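Notebook, August, Sunday afternoon (quiet office, good for thinking)

Moving the Lilthorpe paper across, continued

Picking up where I left off before lunch. The old Lilthorpe archive is now sitting in the Jukance staging site, all 332 articles of the first batch, and I've spent most of the day reading them on the screen like an ordinary reader would, which I do recommend to anybody joining us on this. You find things that the import log never mentions. The log was perfectly cheerful this morning and told me everything had gone through, bless it.

What I found is that 17 of them have lost their bylines. The writers are still there in the old database, only under a second spelling (somebody at the old place liked to put the surname first, and then at some point stopped liking it). Jukance doesn't match them up and leaves the line blank. I've made a little table of old spellings and new ones and will run the batch again tonight once Ilaria Cirillo has had a look over it, as she knows the names far better than I do and will spot a wrong one in seconds.

Captions are a happier story. They came over whole, accents and all, even the long ones from the food and homes pages that we were so worried about last week. I did trim the preview text to 500 characters because the front page template was spilling over on a phone, and it looks much better for it. Must remember to tell the features desk, or they'll think we've been cutting their copy!

A table with pale green cups on paper doilies.
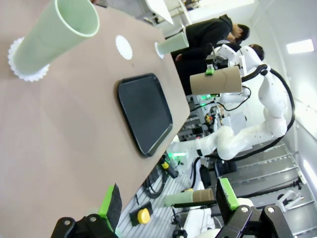

Still to sort out

Redirects. The old addresses had the section name in them and the new ones don't, so a link to an old council report currently lands on the search page. Eyvindsson (the hosting people) say they can take a plain list from us, old address on the left, new on the right, and they were very nice about it on the phone. I'd sooner send it once and send it right, so it waits until the bylines are done.

Newsletter sign-up. Flarnevetti's form loads, but it takes 3 seconds to show itself and shoves the whole story down the page when it does. I tried giving it a fixed height and that stopped the shoving, though there's now a big white gap while you wait. Better, but I wouldn't call it finished. Ask whether they have a lighter version.

Comments. Left switched off for now. Ilaria would like the old threads kept readable even if nobody can add to them, and I agree with her, there's some lovely stuff under the old market day pieces. No idea yet how they export.

Batch two not started. Check disk space on staging first, it was getting tight.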